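Notes for the Wednesday talk, closets and small-space storage. Slot is 7 minutes, so keep moving.

# Getting a Shared Closet Back Under Control

Slide 1. Say hello, say where I work (Sturkmont, tenant services). Thank Meenakshi Joshi for setting up the room. 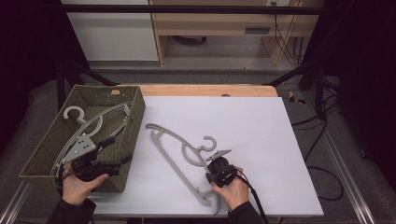 Start with the Kundiven building. It has 100 apartments, and every one has the same hall closet with one rod and one shelf. When we asked tenants what they disliked most, the closet came up before parking. Pause here. People usually laugh at the parking part.

Slide 2. What goes wrong

- The rod gets treated as long-term storage. Winter coats stay on it through June.
- Two people share it and neither one knows which half is theirs.
- The floor fills up first, then the door stops closing.

Tell the story about Eduardo Falcão's apartment, 532. He took everything out on a Sunday and found a coat that belonged to the previous tenant. He told me I could use this.

Slide 3. The one-afternoon method

Empty the whole closet onto the bed. Do it in one go. People who work one section at a time tend to quit halfway.

Sort by when you last wore it. Off-season clothes go in a box under the bed or on the shelf. Put coats back first, then shirts, then whatever is left. Leave a hand's width of open rod at the end.

Slow down on this slide. Last time I rushed it and Sum-yee Chung had to ask me to go back.

Slide 4. Sharing with someone

Agree on a split before anything goes back in. It doesn't have to be even. In 803 they gave two thirds to the one who wears suits, and the other got the whole shelf.

Slide 5. Keeping it that way

Swap seasons twice a year, same weekend as the smoke alarm batteries. Anything that comes in on a dry cleaner's hanger gets moved to one of your own that night.

If someone asks about adding a second rod: allowed, but it has to be the tension kind. No screws in the side walls. Åsmund Boström in maintenance has the form.

Questions. If there are none, ask who has a closet door that won't shut. Handouts are by the door, extra copies in my bag.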